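Konard puts out house rules for home robot crews, starting with "stay two steps back"

Robots that fold your laundry now have a rulebook. Sort of.

Konard, the trade group for companies running robots in lived-in homes, posted its first set of good practice rules this month. It's 17 pages. Not law, no fines. But member firms have to sign on by January or lose their listing, and at least two of them, Fendus and Trunport, say they already have.

The short version: know who is in the room, know what the robot is holding, write down what went wrong.

Longer version. Anyone working near a moving arm has to be named on a sheet before the session starts. Closed shoes, no sandals, no socks. No hanging lanyards or loose sleeves within reach. One person watches and has the stop button, and that person does nothing else. No phone. If the watcher needs to leave, arms go down first.

Clothes get their own chapter, which surprised a few people. Volodymyr Yatsenko, who led the drafting, says fabric is where crews get lazy.

"Everybody is careful with a knife or a glass," he said by phone. "Then you give the robot a sweater and everybody relaxes. But a sweater covers the hand. You can't see what the fingers are doing, and you can't see if there's a zipper or a kid's toy in there too."

So the rules say check pockets, check for pins and hard buttons, and start slow on anything heavy enough to hide the fingers. If a garment snags, stop the arm, then free it by hand. Not the other way round. Yatsenko said that last one came straight out of incident notes sent in by members, mostly pinched fingers and one torn couch cover. He wouldn't say whose.

Furniture is in there as well. Soft surfaces like sofas and beds count as "contact surfaces" and have to be looked over before and after. Scuffs, pulled seams, marks. If it's the customer's furniture, the customer gets a copy of the notes. Rugs have to lie flat before a wheeled base goes anywhere near them.

Then the privacy part, which is where most of the arguing happened. Camera footage shot in somebody's home can be kept only for the purpose the household agreed to, in writing, in plain words. Visitors have to be told too. The household can ask for it to be deleted and the firm has five working days to do it. An earlier draft said two. Smaller shops pushed back hard on that, said they dont have the staff.

Horobets, which does tidying trials in rented apartments, was one of those. The company said in an email that it supports the rules "in general" but wants the watcher requirement loosened for slow, light jobs like folding and picking up. Right now it sends one person per robot and that person also resets the room between runs. Under the new text that's allowed only if the arms are powered down for every reset.

"That adds up over a day," the company wrote. "We would like to see numbers before it becomes permanent."

Yatsenko isn't budging on it yet. He said the group will look at member logs after the first few months and maybe make an exception for some tasks. Maybe.

Fendus was more upbeat. Its crews have been logging grip failures since spring and the firm says the form in the rulebook is shorter than its own, so less typing for everyone. Trunport only confirmed it had signed and didnt answer questions.

What the rules don't cover: robots sold to families and run with no crew there at all. Konard says that's a separate paper and no date for it. Outdoor machines are out too, same with anything that lifts a person.

There's also no outside check. Firms grade themselves on a form and send it in. Asked if that's enough, Yatsenko said it is a start and that spot visits are "being discussed," with the sticking point being who pays for the travel.

The full text is on the group's site, free, sign-in not needed. Comments are open untill the end of the month, by web form only. A Spanish version is coming, the group says, along with a one-page checklist to tape up by the door. 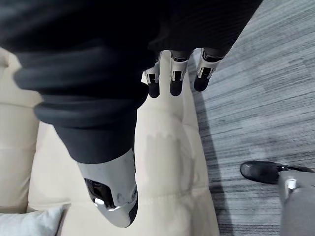 A robot's hand holds a dark garment over a sofa, with a person standing close by. Clothing has its own chapter in the new rules.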